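Burkgate Community Orchard and Kitchen: Progress Report, September

Dear friends at the Urbonaitė Fund,

Thank you again for your patience while we got this written up. It has been a busy summer here, mostly a happy one, and I will try to cover the good parts and the muddy parts in fair order.

The new planting is finished. All 36 apple and pear trees are in the ground on the Ovbridge side of the creek, staked and mulched, and we lost none of them in the July heat (though two of the pears sulked badly and dropped most of their leaves). The drip line was the biggest single cost this period at $3,000, and it has already saved us many long evenings with the hose. We had hoped to run it up to the old plums as well, but the pressure drops too much on the slope, so we would like to talk with you about a small pump next year.

The Sunday cooking classes have gone better than I dared hope! We planned for 20 people at each class and have had to start a waiting list. Families bring the grandparents along, the grandparents bring their own recipes, and we run late nearly every week. We put up 408 jars of applesauce, pickles and plum jam, and most of them went to the food pantry on Clunia Street, who have asked for more of the jam and rather fewer of the pickles.

Where we have fallen behind is the tool shed. The permit took longer than we expected, and then the builder had another job to finish first. The foundation is poured and the lumber is paid for, and we expect to have a roof on before the first hard frost. The money you set aside for shelving is still in the account, untouched.

Over the winter we will prune, mend the deer fence, and plan the spring classes, with one evening class added for people who work weekends.

With warm thanks from all of us at Burkgate
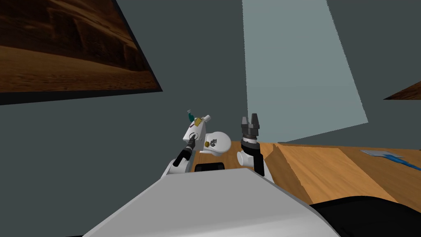 Will the delay to the tool shed change the total amount requested for this year?

The total stays the same, with the shelving money carried over until the roof is on.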